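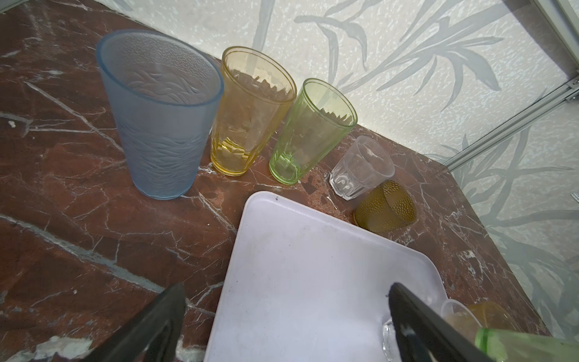 Page last changed: April 24, 2022

Home | News | Projects | Contact

Gripper trials move to glassware

The Mirgate bench is now comparing 2 sets of fingers, one from Sterkton and one from Cuevas, on cups and tumblers. Faceted and textured glass is in the mix, along with clear pieces that the wrist camera has trouble picking out against the marble. Each set gets 1,000 picks onto the tray. Jamshid Tehrani is running the Sterkton set first, at grip force setting 7. The Evine controller stays the same for both.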